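About Kivstead

Hi, I'm Veerle De Smet, and I run Kivstead together with Wing-yan Chiu. We put together play kitchens for preschools, library corners, waiting rooms and anybody else who has small people to keep busy. Pots, plates, mugs, pretend fruit, the works!

I started in July with a spare room, a lot of secondhand dishes and a very patient landlord. Wing-yan had been teaching kindergarten and was forever complaining to me about play food (the sets were too tiny, or too squeaky, or came with six identical slices of pizza and nothing to put them on). I had just left my family's housewares shop, De Smet, where I'd spent years unpacking crates of pans. One evening we got to talking over dishes at her place and ended up sketching our first set on the back of a gas bill. I still have the gas bill. It's pinned up over my desk with a coffee ring on it.

We now work out of a ground floor room on Radby Street and keep 611 different pieces on our list. Some are made for play and some are regular kitchen things that happen to be a good size for smaller hands. I like mixing the two. Kids love a real mug, and they seem to cook more seriously when there's a proper pot to stir in.

Every set gets laid out on a table before we settle on it. I want to see the colors side by side, and Wing-yan wants to know if there's enough to do with what's there. Is there something to cook in? Something to serve on? If she can't come up with a decent pretend dinner, we swap things around until she can. Our layouts tend to get messy fast, and I'm fine with that, because so does every play kitchen I've ever visited. 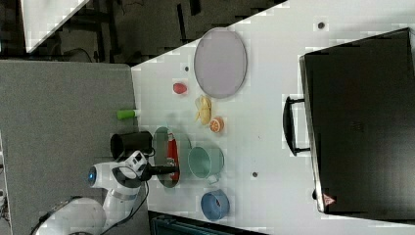 A pot, plates and play food out on the white table, with the big black oven at the right.

I have a soft spot for the pale teal-green pot, and for big oval plates in general. Round ones are fine, but you can get a whole pretend feast onto an oval! Wing-yan is more of a fruit and vegetable person and will argue for red over any other color (she says it's the first thing kids grab, and after watching a few classrooms I've stopped arguing back).

Our smallest set has 26 pieces and goes into one box. The bigger one, which we call the Drokthorpe after the town where I grew up, is meant for a full classroom and comes with a packing list you can tape inside the cupboard door. Please do tape it up. Spoons wander.

We also sell single pieces, so if your strawberry has disappeared under a radiator, write and tell us which set it came from. Orders under 30 dollars ship in a padded envelope, everything else in a box, and we reuse packing paper whenever it's clean enough.

You're welcome to come by and look through the shelves, just send us a note first so one of us is there. Tea for the grown-ups, pretend soup for everyone else.

Veerle

Page last updated 17 Feb 2020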